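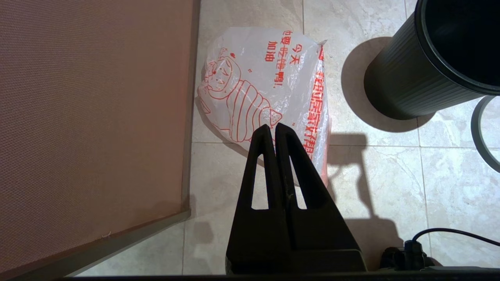

Takeout bag on the tile, next to the mesh panel

Re: Does anybody reuse these bags, or do we all just say we do?

Posted by lmerrick_9

Lachlan Merrick here, same guy who started the drawer thread back in May. I keep reading that the right way to deal with takeout bags is to fold each one into a little triangle and stand them up in a box. Supposedly you get 400 of them in a shoebox. I don't buy it. I have a drawer in the kitchen and a hook behind the door and both are full, and I can't remember the last time I took a bag out of either one for anything except the bathroom trash.

So, a serious question. Who folds? And do you use them afterward, or do you just own a very neat box of bags?

Posted by drenmont_dave

I fold. Takes 5 seconds a bag once your hands know it. Flatten, fold the long way twice, then corner over corner until you get to the handles and tuck the end in. They go in the car, the gym bag, my coat. I used one this morning for wet shoes.

Posted by pantrymoth

5 seconds, sure. Add the time to get the air out and find the handles and pick the sauce packet out of the bottom. I timed my husband once and he gave up and sat on it.

Posted by lmerrick_9

Dave, how many do you bring in a week and how many go out? If more come in than go out then the folding is just slower hoarding.

Posted by drenmont_dave

Fair. More come in. I still say a folded bag is better than a wad.

Posted by halfcup

The one at the top is a cute one, for what it's worth. The red writing by the little cartoon says 今天也要吃饱鸭! 加油, so "eat your fill today too, keep it up," more or less. The last character before the exclamation mark is the one for duck, used for the sound. It's a common joke online. I have a soft spot for printed bags and I do keep those, and then of course I never use them because they're the nice ones.

Posted by lmerrick_9

See, that's the exact problem. The ugly ones get thrown out and the nice ones get saved forever. Neither kind gets reused.

Posted by g_mohammadi

I'm going to disagree with everybody. The thin ones aren't worth folding at all. Look at how that kind wrinkles, and you can practically see through it. Carry two cans home in one and tell me how it went. I keep only the thicker store bags and the rest go straight in the bin at the Gredville market that takes film plastic.

Posted by pantrymoth

Has anyone ever seen where the stuff in that bin goes? I asked at the desk and the girl said "the back."

Posted by g_mohammadi

No, and I'm not claiming it gets turned into park benches. It gets it out of my kitchen, and that's all I ask of it.

Posted by drenmont_dave

You can't tell how strong a bag is from a picture. I've had crinkly ones last for months and thick ones split at the handle on day one. Pull on the seam at the bottom. If it goes white and stretchy, toss it.

Posted by lmerrick_9

Okay, more evidence, with all three of these being white with red printing. Reader on the left side of the argument, tell me which one you'd keep. 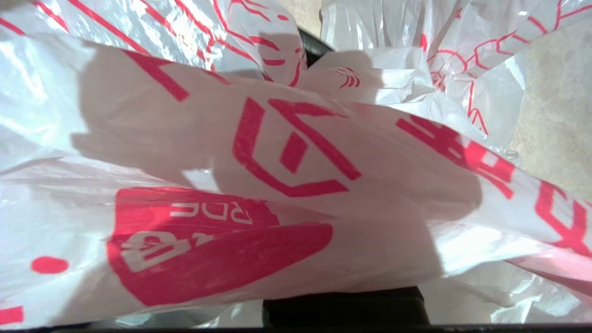

This page was last modified on September 26, 2018.

Posted by halfcup

The front one has a little shopping basket on it, upside down on the red part, so I'd guess a store or a delivery order. I can't get a name out of it, all I can read is RDE backward. The one behind it has red stripes. I'd keep the stripes for no good reason.

Posted by g_mohammadi

The front one, if it's as big as it looks. Big ones fit a kitchen bin. That is the only second job a bag like this ever gets in my house, and it's a decent one.

Posted by pantrymoth

It doesn't fit the bin though. It never does. It fits until you put something in it and then the rim slides down and you're fishing for it with coffee grounds up to your wrist. I bought one of those Vustiva tube holders for the pantry wall too, where you stuff bags in the top and pull them out the bottom. What comes out of the bottom is all of them.

Posted by drenmont_dave

That's because you stuffed them! Folded flat they come out one at a time.

Posted by pantrymoth

If I was going to fold them I wouldn't need the tube, Dave.

Posted by lmerrick_9

I'll try something and report back. I'm keeping 16, folded Dave's way, in the drawer. Everything else goes to the Gredville bin tomorrow, and the hook comes off the door. Any new bag that comes in, an old one has to go out. If I've used fewer than half of them by the time I remember this thread exists, I'm calling it for my side.

Posted by g_mohammadi

Write the date on the drawer or you'll cheat.

Posted by halfcup

And don't put the duck one in the bathroom trash.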